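Marble side table: seal it or leave it alone?

rosalba_fontana
I bought a small round marble table from the Jaltow outlet in June, black with white veins, 400 dollars marked down. The card in the box says to seal the top before use. The guy at the store said polished black marble doesn't need it. Which one do I believe? It will mostly hold a lamp and whatever I'm reading.

T_Perron
Seal it. Marble is porous and it's a twenty-minute job. Wipe on, wait, buff off. I do mine every June.

lmemon8
Disagree with Trevor. Put a few drops of water on it and come back later. If the stone under the drops has gone darker, it's taking in water and you can seal. If it looks the same, sealer just sits on top and dries to a haze. On black you will see every streak of that haze.

T_Perron
Haze means you left too much on. Buff it properly and there isn't any.

lmemon8
I buffed mine for most of an evening. Ended up taking it off with acetone.

thijs.b
Also, sealer does nothing for etching. Lemon juice, wine, vinegar — they eat the polish whether it's sealed or not. People seal a table, think it's protected, and then get a dull ring from a glass. Use coasters.

Rosalba, check the lamp too. A bare metal base will scratch the polish if it gets dragged. I put felt pads under ours.

rosalba_fontana
Did the water test and left it 2 hours. No dark spot that I can find. So no sealer, I guess? Felt is a good idea, I have some left over from the chairs.

T_Perron
Your table. I'd still do one thin coat.

hema_rai
Agree with Laiba on this one. We've had a black top on a dark wood floor for 8 years, never sealed, wiped down with water and a drop of dish soap. Dust is the bigger nuisance. A white lampshade next to it throws enough light to show all of it.

Two from the room, table in the first one.
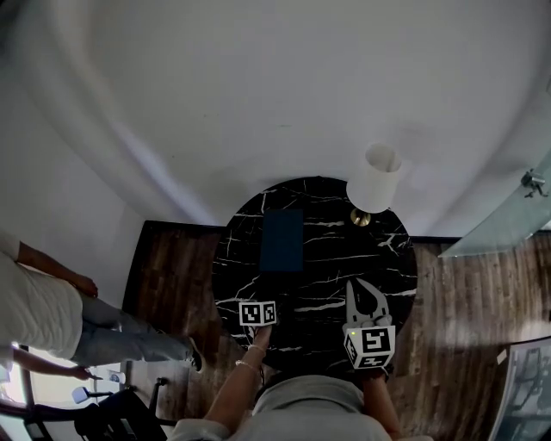
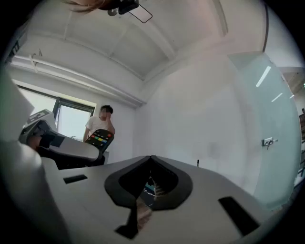

thijs.b
Hema, do you dry it after the soap? We have hard water and I get spots if I let it air dry.

hema_rai
Yes, microfiber, right away. Same problem with the water.

lmemon8
Distilled water in a spray bottle fixes that. Cheap enough for one small table.

rosalba_fontana
Felt is on, no sealer. Next question is whether the Jaltow legs are supposed to wobble, but I'll start a new thread for that.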